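**Mandside Practice Kitchen: progress report to the Soltberg fund**
Wednesday, July 25, 2018

We are very pleased with how this stage has gone! When we last reported, in April, the kitchen was a bare room with a delivery note pinned to the door. It now has a proper work table, an oven and enough small equipment to lay out a simple meal from start to finish, and the table is in use most mornings.

**The table and the oven**

The white top was the right choice. Everything shows up against it, right down to a small piece of fruit, and it wipes clean in no time. We had gone back and forth over where the oven should stand and in the end put it right beside the table, so that a dish has only a short way to travel (this was Huttunen's suggestion when they drew up the layout, and we are glad we listened). The oven is black with a bar handle along the door, easy to find and easy to get hold of.
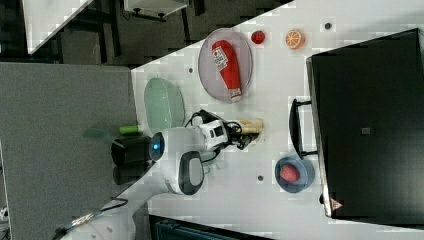 Kindico wrote back after seeing the draft of this section that they would still like a heatproof mat between the oven and the food, and that they'd happily add one to the next order if we can tell them the depth we need. We shall measure up this week. It is a good point, and a cheap one to deal with.

**Plates, bowls and small things**

We asked for colour and we got it. The blue bowl is the favourite so far, and the green pieces make a cheerful set on the white: a cup, an oval colander with a handle at each end, and a slotted spatula. The ketchup bottle has its place lying on a plate, where it can't roll off. Half an orange and a small red fruit sit next to it, and the layout sessions usually begin with those, as they are small enough to be a bit fiddly and big enough not to get lost.

The dark pots live at the far side of the table, away from the plates. We tried them in the middle first and they took up all the room, so the cup and colander have that spot now and it works much better. 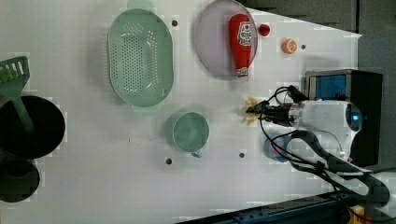 *Colander, cup and plate on the work table, with the dark pots to the left.*

**Money**

Of the small equipment budget of £200 we have spent £90, nearly all of it on tableware. We'd like to keep £20 back for breakages and put the rest towards storage, if Soltberg agrees. Shelves would make the biggest difference, as the bigger pots have nowhere to go at the end of the day except back on the table.

**Still to do**

- Measure for the heatproof mat and send the depth to Kindico
- Get 2 prices for open shelving
- Label the shelves by colour once they are up
- Ask Huttunen whether the table can be moved a little if the shelves need the space

We would love to show you the kitchen. Mornings are best, and the kettle is in the office next door.

The Mandside kitchen team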